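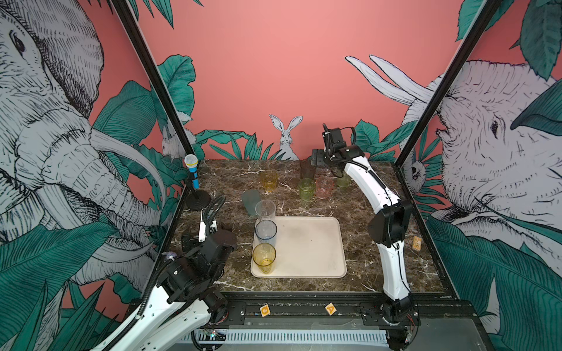

Sivaprasad Reddy asked at the last catch-up whether coloured glasses were worth the bother, when plain ones stack better and cost less to replace. It was a fair challenge, and I've spent a good part of this period thinking about it. My view is that the colours are the best decision we made for the Hasero room, and I hope the rest of this report shows why.

Progress report to the Puruter small grants fund
Hasero jungle room: tableware and clearing up
27th April

We're in good shape! The wall pictures are finished and I am still pleased every time I open the door and meet the elephants. The pink was a gamble on paper — Ha had argued for cream right up to the day the order went in — but against the sketched animals and the green leaves it is warm and cheerful, and the dark marble top keeps it from getting too sweet. The rabbits among the leaves have been a hit too. Children look for them before they sit down.

Glassware
The glasses now come in yellow, amber, green, pink and smoky grey, with a few clear ones that have only a tint of colour. Some have a faceted pattern moulded into them and these are the ones people pick up first (they are easier to grip as well). We bought 50 from Skallby at the start and have lost 2, both in the sink. I had budgeted for far worse.

What the colours have done is stop the muddle over whose drink is whose. At a plain table every glass gets put down, forgotten and swapped for a clean one. With the mixed set, people remember that theirs was the pink one and go back to it. We are washing up less after each session, and the drying rack has room on it for the first time.

Clearing the table
We've settled on a cream plastic tray with rounded corners. Glasses go on the tray standing up, never nested, and the tray goes to the kitchen before it is full. Our early habit was to load everything on and hope, and I'm glad that's over. Sessions seat 16, so it takes several trips, but the trips are short.

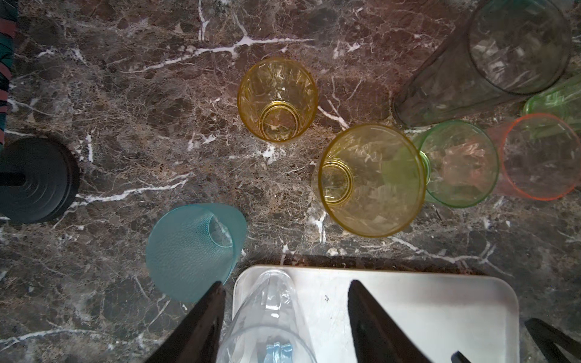 Will the marble need special care with so many drinks on it? A wipe with a soft damp cloth at the end of each session, and spills mopped up straight away, particularly juice. We keep lemon and vinegar cleaners well away from it.

Spending
Glassware and trays came in under the figure we gave you. With your agreement I'd like to put what is left towards spare glasses in the same colours, as Ha has noticed that the small green ones are always asked for first. The wall pictures are paid for in full.

Still to do
The shelf for the glasses is too deep and the back row gets forgotten, so we want to fit 2 narrower ones in its place. We also need a proper spot for the tray between sessions — at present it leans against the kitchen door and falls over. Both jobs should be finished in June, and I'll send the receipts with the next report.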